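Sharing a Room with the Trash Robot: Steps for Housekeeping
Adgate site guide, updated Feb 16, 2026

Since July, the robot has picked up floor litter on our floor and you have done the rest. Start it in room 501 and work the bathroom first.

1. Put the round black bin on the carpet near the nightstand.
2. Press Start on the cart tablet and stay out of arm's reach.
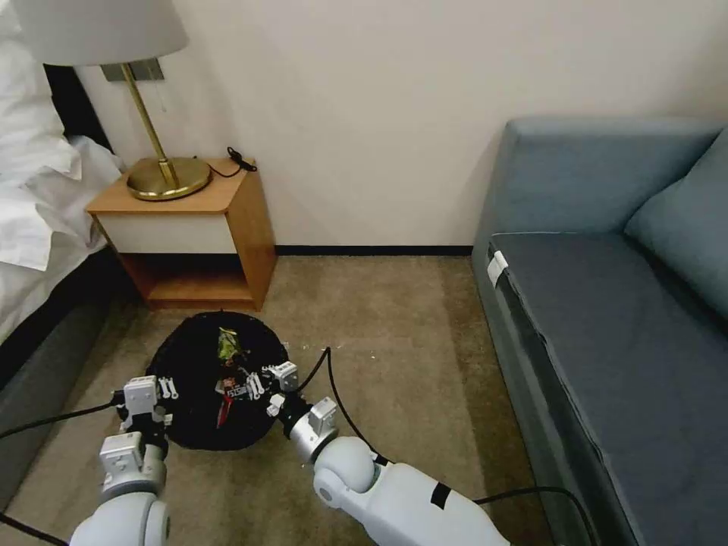

3. Leave the bed until the arms are parked. Sheets on the carpet will stop the run.
4. If a wrapper is missed twice, pause and pick it up yourself - the tablet logs it either way.

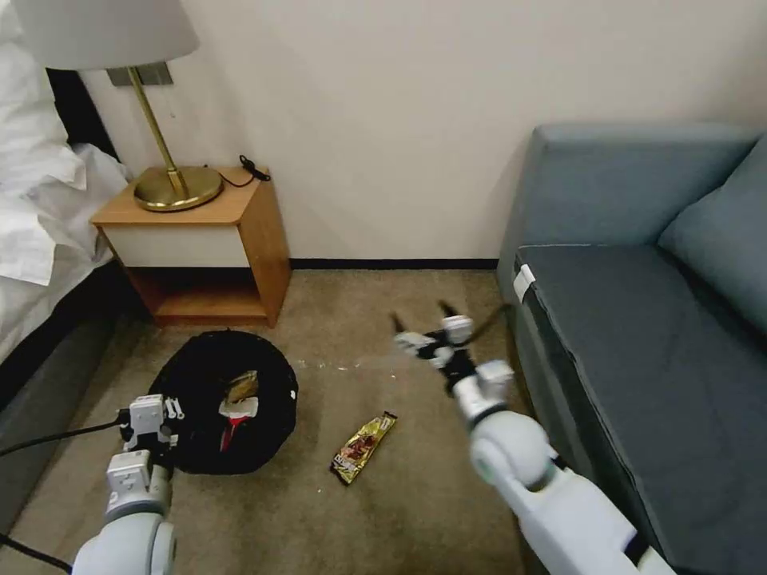

Uçar: I still bend down for the small crumbs, but my room list went from 16 to 18 and I'd like that looked at.

Room lists are set by the floor supervisor. Report any change to yours on the shift sheet, along with time lost to pauses.

5. When the arms are parked, empty the bin and vacuum. The robot does not vacuum.

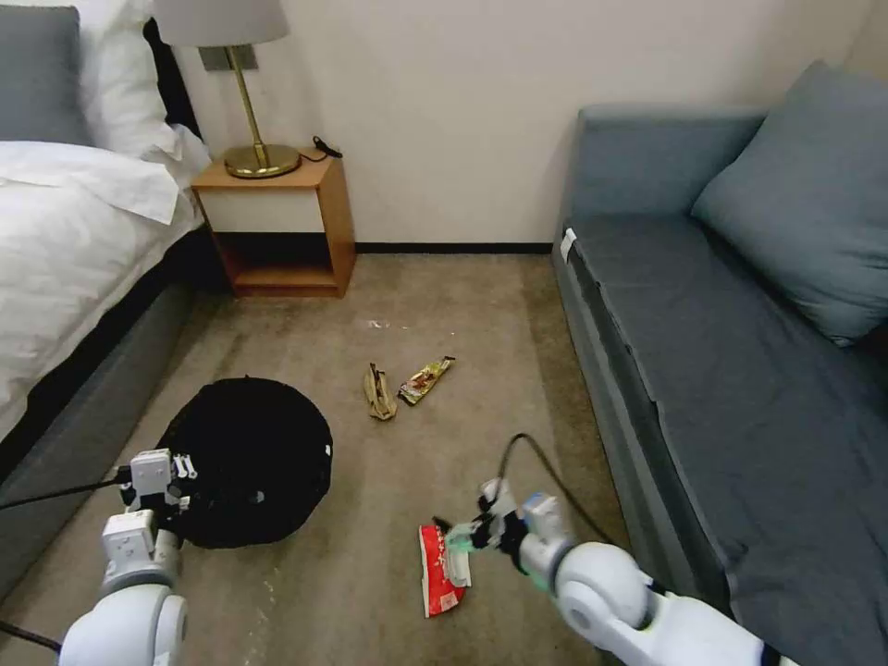
Litter pickup beside the bed, gripper at a red-and-white wrapper.

Call extension 667 if the arms stop and won't park.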